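A phantom grasp is what my lab calls it when a picking robot closes its fingers, decides it has the object, and carries nothing at all over to the drop zone. I got to know this fault really well in August, when our Mendora log showed 281 of them (ouch!), and up to 60 in a single night. Surachet Yimyam traced ours to a drifting finger sensor, which read pressure even with the hand wide open. Thin, flat things set it off the most – a scoop handle is a nightmare! 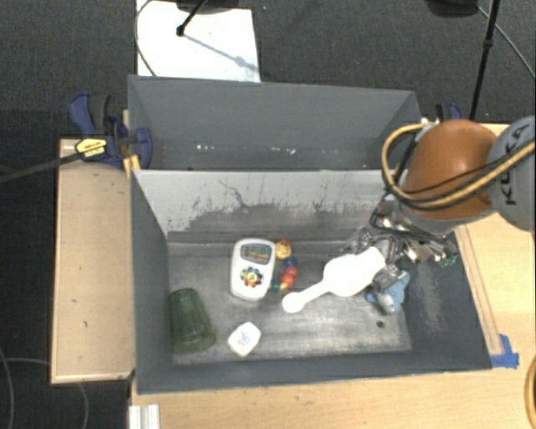 Arm in the bin, with the white plastic piece near the gripper.

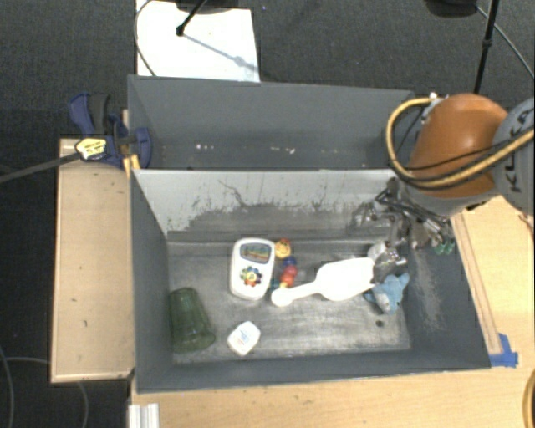

Can a phantom grasp hurt the robot?
Mostly it just wastes time, but a bad sensor can also make the hand squeeze too hard, and we wore out a finger cable that way.

Related articles
Finger sensor drift
Skevanum bin test
Dropped object recovery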